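Setting Up a Snack Packing Station on a Workshop Bench
Posted by Jeptoo Rashidi, August 14, 2023

These notes cover a single-basket station for individually wrapped snacks. They assume a shared workshop with open shelving and a concrete floor, where storage and packing have to fit in one room.

1. Position the table
Leave a clear walkway between the table and the shelving. Heavy cartons go on the lower tiers. Bins holding small parts should stay off the packing surface.
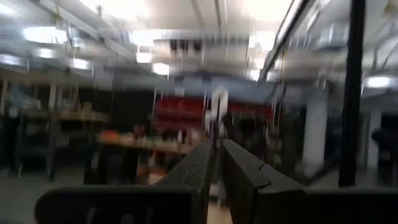 Measure the walkway with a carton in your arms. Ours was too narrow until July, when we moved one shelving unit 450 mm toward the wall. Check that shelf uprights are level after any move, and reload from the bottom up.

2. Prepare the surface
Wipe the wood with a damp cloth and dry it fully. Butcher block holds moisture along the joints, and a damp surface will mark paper labels. Do not oil it on a packing day.

3. Place the basket and packets
Set the empty basket toward the far side of the tabletop. Spread the packets on the near side, keeping overlaps to a minimum. Either face may be up at this stage. Open-top baskets with flared walls are easiest to fill.

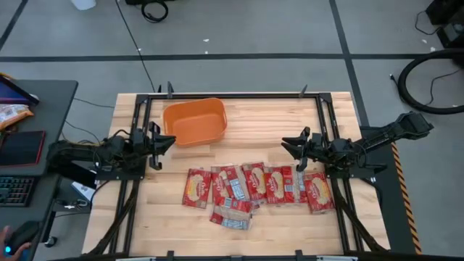 4. Fill the basket
Start with the packets nearest the basket. Lay the first layer flat, fronts up. Stand the second layer on edge if the walls are high enough. Do not press down on the wrappers, as crackers break at the corners first.

5. Check and record
Compare the contents with the packing sheet. Set aside any packet with an open seam. We write the basket weight on a Kormont tag and replace the tag roll after 2,000 pieces.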